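December
By Raíssa Bastos
14 shares | 6 comments

The Drulldale Playhouse Bets on a Quiet Play

The third act of "The Vemer Letters" has almost no dialogue. Two sisters sort through their mother's papers at a long table, and for most of it the audience hears only envelopes being opened. When the play was announced for the winter season at the Drulldale Playhouse, several subscribers wrote in to ask whether the theater had lost its mind.

The Playhouse has lived on musicals and murder mysteries for as long as most people in town can remember. Those shows sell tickets, and they pay for the roof. A new drama by a writer without a famous name is a harder sell, and Drulldale is a small market. The nearest other professional stage is across the river in Tistera, where the fare is much the same.

What changed was the arrival of a new artistic director, Anong Thammasiri, who took the job last year after a long stretch directing in college theaters. She read the script in one sitting and put it on the schedule before she had a cast. The board asked her to swap it for a comedy. She offered to cut the run instead, and they settled on 3 weeks.

"I'd rather play to half a house that is listening," she told me before a Thursday rehearsal. "People here have parents. They have boxes in the basement they haven't opened. They don't need me to explain the play to them."
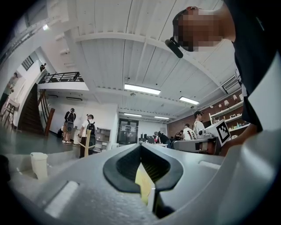
A story told through paper

The plot is simple. The mother, Clara Vemer, has died and left a house full of letters, most of them never mailed. Her older daughter wants to burn them. The younger one wants to read every page. Over the course of a weekend they find out that their mother had planned to leave the family and came close to doing it.

There are only 4 actors in the company. The two sisters are on stage nearly the whole evening, and the other roles are small: a neighbor who brings food and stays too long, and an uncle who knows more than he says. The uncle's one big speech comes late in the second act. At the preview I saw, it ran a little fast, and some of the lines about the railroad job were hard to follow. I expect that will settle.

The sisters are the reason to go. The older one keeps her coat on for the whole first act, and it took me a while to notice how much that was doing. The younger one reads aloud in a flat voice, the way people do when they are afraid of what the next sentence might say. There is a moment when both of them laugh at the same spelling mistake, and the room relaxed along with them.

The set is a kitchen and part of a hallway. The kitchen has been built with working cabinets and a real sink, and the lighting moves from morning to night without calling attention to itself. I was less sure about the music. A solo cello comes in between scenes, and by the second act I could tell when it was coming. The play is strong enough to go without it.

What the town makes of it

Ticket sales have been slow but steady. The box office says single tickets are ahead of where they were for last winter's drama, while subscribers have been trading their seats for the spring musical. A talkback after the first preview kept a good part of the audience in their seats. One man stood up and said he had found a box of his father's letters 6 years ago and still had not read them. A woman two rows behind him told him to leave them alone, and they went back and forth for a while before the moderator moved on.

Thammasiri has already asked for another new play next season. The board has not given her an answer. She said she would know where she stood once the final numbers came in, and then she went back inside to fix the hallway door, which had been sticking.

"The Vemer Letters" runs 2 hours with one intermission at the Drulldale Playhouse. Evening performances begin at 7:30. The balcony is closed for this production, so all seating is on the main floor.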